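Saturday, bench log, bowl-on-scale task

Started at nine with the wrist view up on the second monitor.

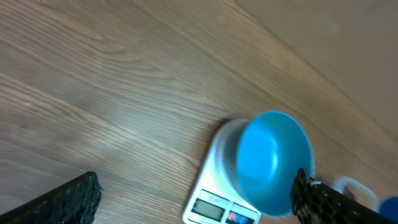 Wrist camera, bowl tilted over the scale platform, right finger at the rim.

I spent the morning on the release problem. The Kamo policy has been fine at getting to the bowl for a while now. What it does badly is let go. It brings the bowl over the scale, gets one side down on the platform, and then holds on too long, so the second half of the placement turns into a push. I wanted to know if that comes from the demonstrations or from the way we cut them into chunks.

The method is the one from the Vasić notes. You take the same set of demonstrations, 3000 of them in our case, and train 2 policies that differ only in how the last part of each episode is weighted. One treats every step the same. The other gives extra weight to the steps between first contact with the scale and the moment the fingers are clear. Same seed, same number of updates, same starting positions for the arm. I wrote the starting positions on tape along the edge of the table so I would not drift during the day.

The plain one went first. It did what it has done all month. Blue bowl, tilted, right finger on the rim, left finger well out of the way, and then a slow shove. I stopped looking at the scale reading early on. The display is hard to make out from the wrist view anyway, and the score comes from the overhead check: bowl flat on the platform, fingers off, yes or no.

Lunch at my desk. Rebooted the arm controller, which had dropped its connection.

The weighted one ran all afternoon. It lets go sooner. It also lets go at a steeper angle than I would like, and some of the placements only count because the bowl settles on its own. I marked those separately in the sheet so we can argue over them later. Even with those thrown out it comes in ahead of the plain one, so I think the weighting is doing something. I am not ready to say how much. The two runs were at different times of day and the light in here changes.

One thing I had not planned to look at: blur. When the wrist turns fast the bowl goes soft in the picture, and the edge of the rim is the part the policy needs most. I went back through the failures and a lot of the late releases follow a blurred stretch. It could be chance. Tradico has a shutter setting we never touched after the install, and I want to try it before collecting anything new.

The Janalness code still writes the release time one step late. I have fixed this 2 times and it came back after the last merge. Fixed it again and left a test behind.

For next week: swap the order and run the weighted policy in the morning, 3 blocks with a break between. Change the shutter after that and leave everything else alone. Buy more tape.

Shut the arm down at six and copied the logs over before leaving.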